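**Brelbridge, 17th May**

The toy library at Brelbridge has found its new home, and what a home it is! After nine years in the back half of a shoe shop, the whole collection is moving into the old seed store on Mansilla Street, with tall windows, a proper loading door and enough floor for children to try things out before they take them home.

The library lends toys, puzzles and dress-up clothes the way other libraries lend books. Families pick up to four items, keep them for three weeks and bring them back for the next household. The catalog now stands at 1254 items, and the busiest shelf by a mile is wooden trains, followed by anything with a marble run in it.

Angharad Beddoe, who started the library with two shelves of her own children's puzzles, has been walking around the seed store with a tape measure and a very big grin.

"We used to have to shut the door to open the dress-up cupboard," she said. "Now we can have the cupboard open, the door open, and a stroller parked in between. I keep going in just to stand there."

The new space opens in September. Until then the Saturday-style rush of borrowers at the shoe shop is being spread over more hours, and anyone with toys at home is welcome to hang on to them over the summer with no late fees at all. That goes for the big items too, so if you have the puppet theater, enjoy it!

Ionuț Jitaru has drawn up the shelving plan, and it's a lovely thing to look at. Baby toys go low along the south wall where the floor is warmest. Board games get a run of deep shelves by the windows, with tables close by so players can check for missing pieces. Soft toys, which spent years squashed into the space under the stairs, will have a whole alcove to themselves and a bench for reading.

There's a repair corner as well. Ronja Björklund will run it two afternoons a month, and she is keen to teach as she goes. Bring a wobbly wheel or a split seam and you can learn to fix it yourself. She has already mended 14 pull-along animals this spring, including a duck that had been quacking backward since last winter.

Packing has begun, and the library would love more sturdy boxes with lids or flaps. Small and medium sizes are best, as the larger ones get too heavy once the building blocks go in. They can be left inside the shoe shop entrance at any time during opening hours.

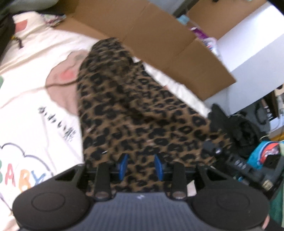

*Plush leopard print and a cardboard box.*

Membership stays at the same price after the move, and the 250 families already signed up don't need to do a thing. Their cards will work at the new desk from the first morning. New members can sign up at the shoe shop now or wait and join at Mansilla Street, where opening day will include a giant floor puzzle, a story hour and a swap table for jigsaws.

Opening hours for the new building will be posted on both doors in the last week of August.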